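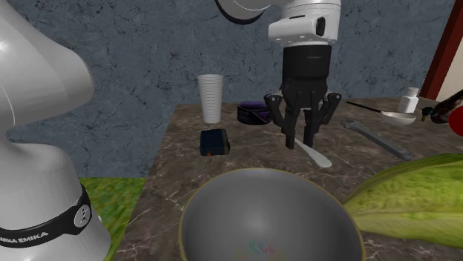 Adi Tjoa wrote on Monday:

I have a brown marble top, 852 mm across, off an old washstand from the Crabtree sale. It has a dark patch near one corner which I take to be oil, and several dull rings where glasses have stood. I have tried washing-up liquid and then a cream cleaner on the rings and they look no better. A neighbour says vinegar. The man at Drunov Tiles says I should have the whole thing ground back and sealed, and quoted me more than I paid for it. Is either of them right? I would like to use it in the kitchen if it can be made decent. I don't mind if it looks its age.

End of Adi's message. My reply follows.

Please keep the vinegar well away from it. Marble is mostly calcium carbonate and any acid eats the surface. Your rings are very likely just that, left by wine or squash or something with lemon in it. The stone there is etched, so there is nothing to wash off. The cream cleaner won't have helped either, as most of them have a fine grit in them. Stop using it and go back to warm water with a very small amount of washing-up liquid, then rinse and dry with an old towel.

The patch and the rings are two separate jobs. I would do the patch first.

For oil you want a poultice. Mine is plain whiting, 100 g of it, mixed with enough acetone to make a paste like thick peanut butter. Talc will do if you can't get whiting. Spread it over the stain as thick as your finger and a little past the edge all the way round, cover it with cling film, tape the film down and leave it for a day. Then take the film off and let the paste dry right out on its own. It is the drying that pulls the oil up, so don't hurry it with a hairdryer. Scrape it off with a bit of plastic, wipe down and look at it in daylight the next morning.

Usual warnings: open the windows, wear gloves, and don't do it anywhere near a pilot light or a lit stove. Acetone will also take the finish off the washstand if the top is still sitting on it. Lift the top off first, with help. A slab that size is heavy and old marble can go along a vein if you carry it flat. Carry it on edge, like a pane of glass.

One go may not be enough. The worst one I have dealt with was the slab in my aunt's pantry, which had had a bottle of cooking oil stood on it for as long as I could remember. That needed four goes and there is still a faint shadow. If yours gets lighter the first time, carry on. If it doesn't change at all it may be rust or old ink, and acetone is no use for either. Write back in that case and say what colour it is - rust tends to orange at the edges.

Now the rings. Run a fingernail across one. If you can't feel an edge, you can probably bring the shine back by hand with marble polishing powder (the tin oxide sort), a few drops of water and a damp felt pad. Work in small circles and keep it wet. It is slow and your arm will ache. If you can feel an edge, you need wet and dry paper first, going up through the grades, and that is where people get into trouble by making a dip. Try a bit at the back that will be against the wall.

You could also leave them. You say you don't mind it looking its age, and a kitchen will put new rings on it within the month whatever you do. My own top is over 90 years old and has gone evenly dull all over, and I have come to like it better than the polished one in the hall.

On grinding and sealing, the tile man isn't wrong that it would work, but I wouldn't pay for it on a washstand top. They are often thinner than they look, as the front edge is sometimes built up. Check from underneath.

A sealer is worth having once the stain is out. Don't put one on before, or you will shut the oil in. I used Trarnus for years and have no complaints except the smell. I have a tin of Brastuditz now and it goes on more easily, though it needs doing more often. Whichever you buy, wipe off everything that hasn't soaked in before it goes tacky. A sealer slows down oil and tea. It does nothing at all against acid, whatever the tin says, so use a board for lemons and tomatoes.

Does anybody on the list still have the address of the place that sold whiting by the small bag? My old supplier only does sacks these days and I have nowhere dry to keep one.

Adi, let us know what colour the paste is when you scrape it off. If it has gone yellowish or brown, it's working.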